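Folding by Feel: Gallery from the Wiltton Garment Study
Farkow Lab, project pages

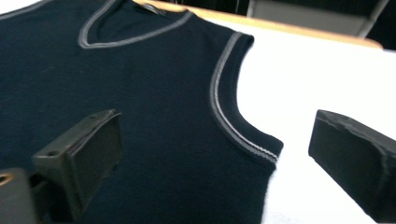 Navy sweater vest, laid flat and seen from the hand-held gripper.

We spent April teaching a robot arm to fold clothes, and we had a great time doing it! The question behind the study was a small one: if people show the task with a hand-held gripper, and the robot only ever learns from what that gripper's camera saw, how few demonstrations can we get away with? Our garment set (we call it Wiltton, after the street the lab is on) has 661 demonstrations in it, all recorded by hand by four of us taking turns at the table.

The vest is my favorite thing in the whole set. It has no sleeves, so the usual trick of finding a cuff and following it up to the shoulder is no use at all. What it does have is that striped gray trim at the neck and armhole, and the trained policy seems to love it. When we plotted where the model was paying attention just before it closed the fingers, the bright spots sat along the armhole edge again and again. We had guessed it would go for the shoulders. Wrong!

Some notes on the method, for people who have asked

Every demonstration starts with the garment flat and ends when the person lets go of the last fold. We didn't script the folds. Sunee Limsakul folds in thirds, Charoen Kaewsai folds in half and then in half again, and we kept both styles in the training data and gave the model a style tag. Leaving the tag out was a disaster, by the way. The arm would begin one fold, drift into the other and end up with something like a napkin swan.

Recordings were cut into short clips and cleaned with Ruangrit, our in-house tool for throwing out stretches where the tracking jumped. Ratree Thammasiri wrote most of it and is still adding to it, so if you used the March copy please pull the new one.

What we found

With 100 demonstrations of a single garment type, the arm could fold that type well and nothing else. Mixing garment types changed the picture completely. The policy trained on all 7 types did better on vests than the policy trained only on vests, even with the same number of demonstrations in total. I did not believe it the first time and made Kulap Rojanasak run the whole thing over from scratch, and it held up.

Dark knits are still the hard case. Two layers of navy look very much like one layer of navy from a few inches up, and the most common failure is picking up both when we want the top one. Contrast trim helps a lot. A plain dark sweater gives the model very little to go on, and we have a batch of those coming next.

Thanks

Nelli Kettunen at Inbridge printed seven versions of our finger pads before we settled on a shape, and answered every late message with good cheer. The pads are on the shared drive along with the clip lists and the training settings. If you try any of this on fabrics we haven't touched (corduroy! somebody please do corduroy) write to us and tell us how it went.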